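Gripper opening drifts after warm-up, marker width no longer matches
Handheld grippers and data capture > Faults and repairs
10 replies

Ultel_bench
Posted Tuesday, 09:14

Looking for a second opinion on a fault with one of our handheld grippers. Two fingers, a marker cube near the base of each, opening width computed from the distance between the cubes. It has been fine since March.

Symptom: with the fingers fully closed, the computed width should read 0 mm. From a cold start it does. After 28 minutes of use it reads 2 mm, and it stays there until the unit has been left overnight. Replayed on the arm, the grasp is then short by the same amount and thin objects get dropped. We lost a rod on the last replay and it went under the guard, which stopped the cell.

Already done: recalibrated the lens, cleaned the cubes, changed the cable. No difference.

palletjack
Posted Tuesday, 09:31

Finger slop. Check the screws at the base of each finger. If one has backed off, the cube moves with it and your zero goes.

Ultel_bench
Posted Tuesday, 09:40

Screws checked with a driver, both tight. I can't feel any play by hand.

k_orrin
Posted Tuesday, 09:58

By hand is no good for 2 mm at the cube. Put a dial gauge on it.

I would also look at the lighting before taking anything apart. Detection on small markers gets poor when the exposure drops, and a shiny floor will pull the exposure down every time you point at it. Can you post a view from the unit in the room where you see it?

Ultel_bench
Posted Tuesday, 10:22

One from the same unit, thin rod at the left fingertip, on the way to the table.

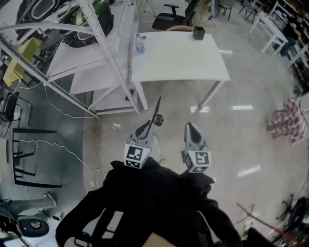 Gripper with rod at the left fingertip, table ahead. Ceiling lights reflecting off the tiles.

Lights are on a fixed setting all day. The blinds stay shut.

k_orrin
Posted Tuesday, 10:37

Thanks. Those reflections are what I meant. One of the streaks is beyond the table legs and there are more to the right of the right finger. If the exposure is on auto, it will hunt as you walk, and the corner estimate on the cubes will shift with it. Lock the exposure and repeat.

palletjack
Posted Tuesday, 10:45

Disagree. Exposure hunting gives you noise in both directions. He has a steady offset that builds with running time and goes away overnight. That is heat or creep.

Separate point, on safety. You have white cables across the floor and a metal chair frame lying at an angle, and the operator is watching the gripper. We had a trip at Nodovstead in exactly those conditions and the unit was written off. Clear the walking route before you do another 28 minute run.

Ultel_bench
Posted Tuesday, 10:52

Fair comment on the floor. Will be cleared.

Exposure is on auto, so I will lock it and report back.

tang_user_9
Posted Tuesday, 11:30

What are the fingers printed in? We had the same thing on a Tang unit with PLA fingers. The motor housing warmed up and the finger root went soft enough to lean under spring load. Nothing felt loose. We reprinted in a higher temperature material and the offset went.

Ultel_bench
Posted Tuesday, 14:05

Results, in order.

Exposure locked, full run: still 2 mm. The trace is much less noisy, so that setting is staying.

Dial gauge on the left cube, cold: no movement. Same gauge after the run: the cube leans outwards when the fingers are closed. Right cube is unchanged.

The fingers are PLA. The left one is the original and the right was replaced after a drop.

k_orrin
Posted Tuesday, 14:20

Then I was wrong about the cause. Keep the exposure locked all the same, and throw out any recordings where the closed reading is off zero. Correcting them afterwards is not worth it when you don't know the temperature at each point.

palletjack
Posted Tuesday, 14:26

I would not throw them out. Fit the offset against running time from the closed readings and subtract it. We did that on the Pristine project and the replays were usable.

k_orrin
Posted Tuesday, 14:41

Usable for large objects, maybe. He is picking up a thin rod.

Ultel_bench
Posted Tuesday, 15:10

Reprinting both fingers as a pair. For the recordings, I will keep the first 9 minutes of each session, where the closed reading is still at zero, and set the remainder aside for now. A closed-finger check is going in at the start and end of every session, with a stop if it reads more than 0.5 mm.

Leaving the thread open until the new fingers have done a full run.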